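Revised Pattern Leaflets: Notice to Members

The Lodcombe Knitting and Crochet Guild has completed its review of the pattern leaflets held in the members' library. The review covered 687 leaflets, many of them written by members for the Guild's own use and never tested outside the workshop in which they were first taught. Revised copies may be borrowed from 2025-03-10. Older copies should be returned to the library desk so that they can be marked as withdrawn.

Why the leaflets were reviewed

Members had written to the Guild over several years about instructions that were unclear or incomplete. The most frequent complaint concerned shaping. A leaflet might direct the knitter to "decrease evenly" without stating how many stitches should remain, or give a stitch count for the smallest size only. Abbreviations also differed from one leaflet to the next, and a small number used American crochet terms under a British heading, with predictable results for the finished size.

The Guild has adopted a single list of abbreviations, which is printed on the back page of every revised leaflet. British crochet terms are used throughout. Where a leaflet was first written in American terms, this is stated beneath the title, and the original wording is kept on file for any member who prefers to work from it.

The Damov cardigan and the Kao hood

Two patterns have been rewritten in full. The Damov cardigan is now worked from the top down, which allows the length of the body and sleeves to be altered while the garment is in progress. The stitch count is given at the end of every shaping row. The button band is picked up at the end, and the former instruction to knit it separately and sew it on has been removed.

The Kao hood was the more difficult of the two. In the earlier version the crown was closed with a three-needle cast-off that left a ridge along the top of the head. The new version uses short rows and is grafted, with a written explanation of each step of the graft. Knitters who have the earlier hood in hand may finish it as written, as the neck edge has not changed and both versions will fit the same collar.
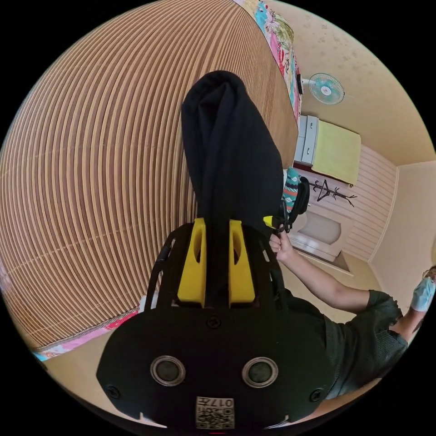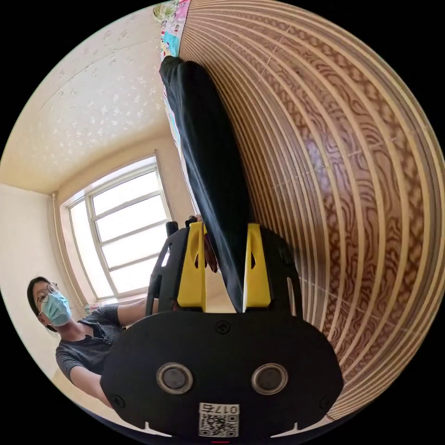 Yarn and tension

All tension squares have been knitted again in the Testard double knitting wool stocked by the Guild, which is sold in balls of 100 grams. The largest size of the cardigan requires 8 balls. Members who substitute another yarn should knit and wash a square before casting on, and should measure it only when it has dried flat. The needle size printed in a leaflet is a starting point, and the tension is what must be matched.

Dark shades are harder to read at the grafting stage. A length of smooth cotton in a pale colour, run through the live stitches before the needle is withdrawn, will keep them visible and may be pulled out once the seam is complete.

Borrowing and copying

Each member may borrow three leaflets at a time for a period of four weeks. Leaflets may be copied for personal use. They may not be reproduced for sale or posted online without the written consent of the designer, whose name appears at the foot of the first page. Finished garments made from Guild patterns may be sold at the Guild's own November sale, provided that the pattern is named on the ticket.

The cost of printing the revised set was £1,940, met from the publications fund. No charge will be made to members for borrowing.

Corrections

Any error found in a revised leaflet should be reported in writing to the pattern editor, Su-chen Ko, giving the title, the size being worked and the row at which the difficulty arises. A photograph of the work is helpful but is not required. Corrections will be printed in the next newsletter and a slip placed inside the library copy. Members who have already made their own copy are asked to check the list of corrections before starting a garment.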